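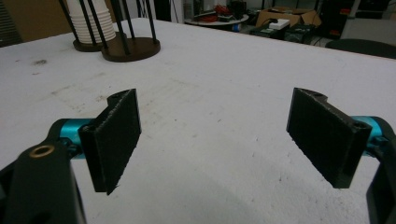 Two flat rectangular pads facing each other across a gap, over a white tabletop

Contact pad

A contact pad is a replaceable layer of material fixed to the working face of a jaw, clamp, foot or stop. It forms the surface that meets the workpiece and is usually softer, rougher or more easily worn than the part that carries it. Contact pads are used in woodworking clamps, bench vises, glass handling frames, bookbinding presses, musical instrument repair and laboratory stands. The term is also used in electronics for a conductive area on a circuit board, a subject not covered in this article.

Terminology

The names used for contact pads vary by trade. Machinists generally speak of soft jaws when the whole removable jaw plate is made of a yielding material, and of jaw liners or jaw caps when a thin layer is placed over a hard plate. Cabinetmakers use clamp pad for a molded cap that slips over the end of a bar clamp, and caul for a loose board placed between the clamp and the work. Bookbinders use the older word facing.

The part that carries the pad is called the backing or carrier. The side of the pad bonded or fastened to the carrier is the seat, and the opposite side is the face.

Function

A pad has three main effects on the joint between jaw and work. It spreads the clamping force over a larger true area, it changes the friction at the surface, and it protects the work from marking. These effects often conflict. A soft pad conforms well to an uneven surface and seldom leaves a mark, but it allows the work to shift sideways under load. A hard, textured pad resists sliding but prints its pattern into softwood, leather and unhardened metals.

For dry surfaces the friction force is commonly estimated as the product of the clamping force and a coefficient of friction. The estimate is adequate for metal and wood faces. It is less reliable for rubber, where friction depends on the real area of contact, on temperature and on the speed of sliding, and where the coefficient tends to fall as pressure rises. A rubber pad tested under a light load can therefore appear to grip better than it will in service.

Materials

Leather is among the oldest pad materials and remains common in vises used for gunstock and instrument work. It is normally glued with the flesh side outward, as the smooth grain side slips more easily. Leather hardens as it takes up glue and oil and is replaced when it becomes glossy.

Cork, usually in the form of granules bonded with a resin or rubber binder, compresses with little sideways spread. This makes it useful where the edge of the pad must stay inside the edge of the jaw.

Felt gives low marking and low friction. Pressed wool felt is graded by density, and only the denser grades are suited to clamping. Lighter grades are used on stops and rests.

Rubber and polyurethane give high friction. Some natural and synthetic rubbers leave a stain on lacquer and light-colored stone after long contact, and a sheet of paper is often placed between the two.

Aluminum, copper and brass are used where heat or oil would destroy a softer pad. They mark less than steel and can be filed flat again.

Surface form

Pad faces may be plain, grooved, cross-cut or napped. Grooves give liquids and dust a place to go and are cut across the expected direction of slip. V-shaped grooves, cut vertically or horizontally, locate round stock and keep it from rolling.

Shape affects the pressure at the rim. A pad with a sharp edge concentrates load there, and a small bevel or radius is normally added. Pads larger than the carrier tend to curl at the free edge and peel.

Attachment

Pads are attached with adhesive, screws, rivets, magnets or a molded lip. Contact cement is usual for leather and cork. Screws must be countersunk well below the face, with an allowance for compression under load. Magnetic liners can be changed quickly but lift away from the jaw if the work is pulled upward.

The keyed pad, in which a raised strip on the seat slides into a slot in the carrier, is associated in the binding trade with the Cerneck press. It was described by Jana Mühlbauer in a workshop manual that also gives a method for cutting replacement pads from scrap belting. Hamidreza Asadi and Ladan Asadi later proposed a tapered key, which tightens as the press is closed.

Wear and testing

Wear takes the form of glazing, compression set, tearing and loss of bond. Compression set is the thickness a pad fails to recover after the load is removed. It is the usual reason for replacement in presses that stay closed overnight.

In a comparison reported by Shahab Vahidi, cork and leather pads were loaded to 800 newtons and released 3000 times. The cork pads lost more thickness in the first 400 cycles than in all of the remainder, while the leather pads thinned at a nearly even rate - a difference Vahidi attributed to the closing of voids in the binder.

See also

Bench vise
Caul
Coefficient of friction
Compression set
Soft jaw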